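Feed > Workshop > Storage

Latest Threads Saved Search

Ilham Oei
Bins again. Several people asked how I pick dividers for deep utensil bins, so a short thread.

Ilham Oei
The usual mistake is buying by outside dimensions. Walls on a deep bin slope inward, so the floor is smaller than the rim. Measure the floor, then measure your longest tool, then compare the two diagonals.

Ilham Oei
A long spatula will almost never lie straight. It settles corner to corner and takes the whole compartment with it. If it has to share, put the short heavy items in first and the flat blade on top.

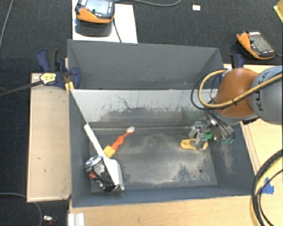 Ilham Oei
Sloped dividers beat vertical ones for this. Small parts slide down to the floor where fingers can reach them. The cost is floor area - you lose a strip along the base, and on a short bin that strip matters.

Ilham Oei
Wear shows up low. Scuffs collect on the bottom half of the panel and on the floor along the near edge, where things get dragged out instead of lifted. Cosmetic, mostly. Run a fingernail across a scratch. If it catches, sand it with 2000 grit, wet, and wipe it down.

Ilham Oei
Brushes: keep the bristles off the floor. A brush stored under weight takes a set within a couple of weeks and hot water only partly fixes it.

Ilham Oei
Ngọc Dương asked about the Undano insert. I tried it at the Relildale kitchen for 3 months. Fit is good, the clips are not. 2 of them cracked at the hinge. The Liew version uses a plain slot and has held up.

Ilham Oei
Leave one compartment empty if you can. Sorting goes faster with somewhere to put things down, and it gets used every time the bin is washed.

Ilham Oei
Divider measurements for the Tarnilell bins are in my earlier thread. Check the slot width before ordering, the older ones are narrower.

Filed under: Storage & Sorting, Kitchen Tools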